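Nuvis table-setting trial, notebook, February
Entry by Vibeke Ladefoged, started 8:40 in the morning

Present: me, Ketill Gunnlaugsson, Védís Lykkegaard from the Triltau dining side. Poul Ravn joined after lunch.

Carried over from last entry: gripper pads changed, cable clip on the upper arm still loose. Ketill wants it done before we raise the speed. Agreed. Speed stays at 800 on the controller scale until then.

The job for this block is fork, bowl, plate. Triltau sets 520 places for the midday meal, and the dining staff want to know which part of that they could hand over. Védís has said from the start that plates and bowls are the part that hurts people's wrists and forks are the part that bores them. We have been working on the bowls for weeks, so today we gave the forks a proper go.

Setup notes: marble-pattern folding table, steel bowl nested on the steel plate, arm coming in from the right. Fork held upright in the gripper, tines away from the arm. The television behind the table stays off. Last month we ran with it on and the reflections in the bowl changed every time the picture did, which made a mess of the depth readings. 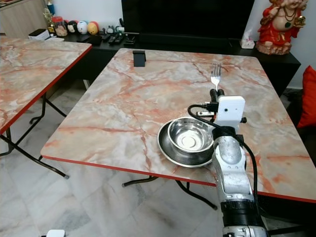
Does the dining crew lose hours if the arm takes over the forks?
Hours stay the same through spring. The setting time moves to the serving line and the dish return, where Védís has been short two people since the fall.

I wrote that down because Kolbrún Bundgaard asked it by phone and I wanted the same wording on paper that she got from me. She is going to read it out at the shift meeting. Védís asked me to add that the dish return is heavier work than setting tables, and that some of the older staff took the setting job because of that. So "same hours" is correct and it doesn't cover everything. She wants a rotation written into the plan, with names, before anything goes into the dining room. I don't have the authority to promise that. Sent it on to Poul.

Morning runs:

First block, forks from the tray. Grip was good on most. When two forks were stacked the gripper took both and carried on as if it had one. The weight check should catch this, but the threshold was set for the old Ragnarsson cutlery, which is heavier. Ketill lowered it. After that it stopped on doubles, and it also stopped on a few singles.

Second block, same again with the threshold halfway between. Better. Log is under 1,720.

Third block, release only. The fork goes down at the right spot but turned a little clockwise. Védís says she would fix that with a fingertip while walking by, and that if she has to walk by every place anyway she might as well have put the fork down herself. Fair point. Turned placements should be counted as fails from now on, and I have changed the sheet to match. Earlier sheets counted them as passes, so don't compare the two without checking.

Break at 11. Tightened the cable clip. Used the wrong screw first and had to back it out.

Talked with Védís during the break about who will watch the arm once it is in use. Callorel's outline has one attendant per arm, listed as "light supervision." She has done an hour of it here and says it is more tiring than setting, since you can't chat or look away and there's nothing to do until there is. She would cap it at an hour at a stretch. Ketill thought the stop alarm could let a person do other work nearby. Tried that for the last block: she folded napkins with her back to the arm. It stopped once, she heard it, cleared it and went back to folding. She said that was fine, but the alarm tone is the same as the dishwasher's and in the real kitchen she'd have ignored it. Needs a different tone. Ketill to look.

Afternoon:

Moved on to bowls. The steel is still the hard part. There is a bright round highlight in the bottom of the bowl, and the vision step sometimes takes it for an object. Poul suggested matte bowls. Védís said the steel ones survive being dropped and she isn't giving them up to suit a camera. I'm with her. We'll try masking the highlight in software first. 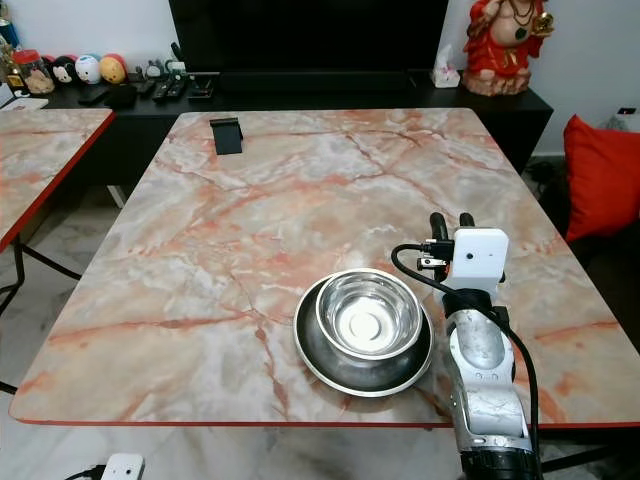 Bowl nested in the wide one, sitting toward the back of it. Gripper fingers up, arm to the right.

Poul read the note about rotation. He'll take it to Triltau with Kolbrún and wants Védís there when he does. She said yes if it's inside her paid shift.

Bowl log is under 2,010. Didn't get to bowl release at full speed.

To do:
New alarm tone (Ketill)
Weight threshold, separate value for each cutlery set (Ketill)
Highlight mask (me)
Correct "light supervision" in the outline, add the one-hour cap (Poul)
Redo the clip with the proper screw
Ask Védís for two more people from the dining crew to try the attendant job, preferably ones who don't like the idea

Stopped at 4:15. Power off at the controller, gripper left open.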